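3.2 Confession language in the Okenberg sermons

The corpus holds 1052 sermons from seven congregations in Okenberg and Lekota. Two coders marked each use of "sin" as personal, collective or abstract. Personal uses were rare outside Lent – most fell in the closing prayer.
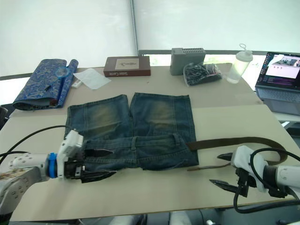

Disagreements were settled using the Lerkance coding guide, which treats "brokenness" and "failure" as separate terms. Four sermons could not be coded and were left out. Congregations that favoured a spoken confession also used the personal sense more often, although October services departed from this pattern.
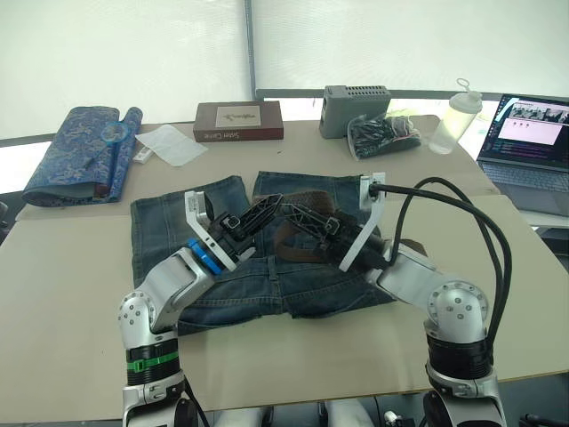

Figure 4. Folded blue denim jeans on a beige tabletop, with two robot arms.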